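Speaker notes: Household Wells and Water Softeners on Private Land
Rollitley Rural Water Office, 10 September 2021
Presenter: Rhona Gunn
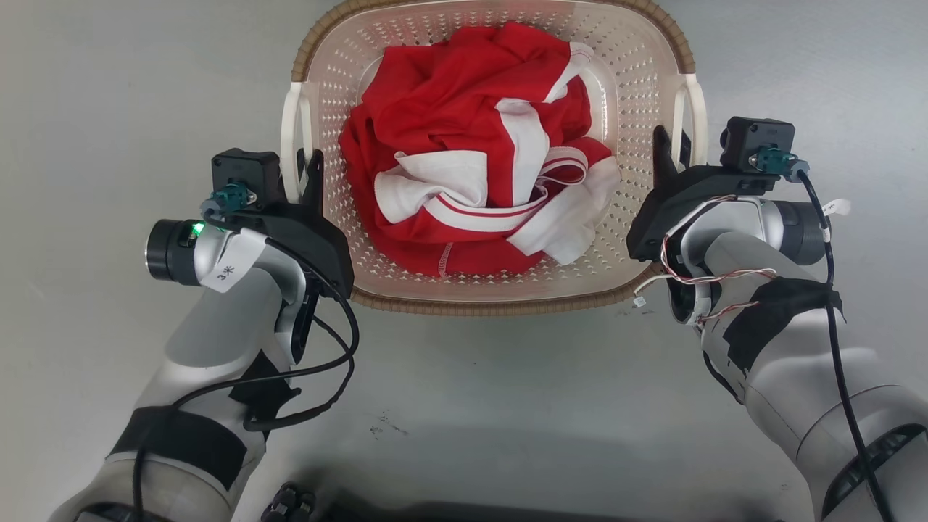

Opening

Welcome the audience and introduce Nanami Mizuno, who will take the questions on permits. State that the talk covers private wells and softening equipment only. Residents on the Prustton main should speak to the front desk afterward.

Hard water in the district

Explain hardness in plain terms: calcium and magnesium picked up from rock. Mention the usual signs, such as scale in kettles, stiff towels and soap that will not lather. The limestone under Damden gives the hardest water in our area. Toom is softer, but several wells there carry iron, and a softener alone may not deal with it.

Pause for a show of hands: who has had a water test since January?

Testing before buying

Advise every household to test before choosing equipment. The sample bottle must come from the laboratory. Remove the aerator from the tap, let the cold water run, fill to the line and close the cap without touching the inside. Return the bottle the same day. Bacteria and nitrate are separate tests and must be requested by name on the form.

Sizing a softener

Work this one on the board, slowly.

A household uses 200 gallons a day. At 40 grains of hardness per gallon, that is 8,000 grains a day. Let people copy it down before moving on. Iron in the water raises the figure, so the laboratory sheet should be at hand when the unit is ordered.

Salt and discharge

Salt is sold in 40-pound bags. Store it off the floor and keep the lid of the brine tank closed. If a hard crust forms above the water, break it up gently with a broom handle.

Discharge brings the most calls to this office. Backwash must not be sent toward the wellhead or into a roadside ditch. Owners who plan to connect it to an on-site drain field should ask for a review first. Hand over to Ms. Mizuno for the permit form and the site sketch.

Wellhead care

The cap should be tight, with its screen intact. Fuel, paint and fertilizer should be kept well away from the casing. After a flood, do not drink the water until a test has come back clear.

Questions

Repeat each question for those at the back. Refer disputes between neighbors to the office in writing. Sample forms are on the table by the door.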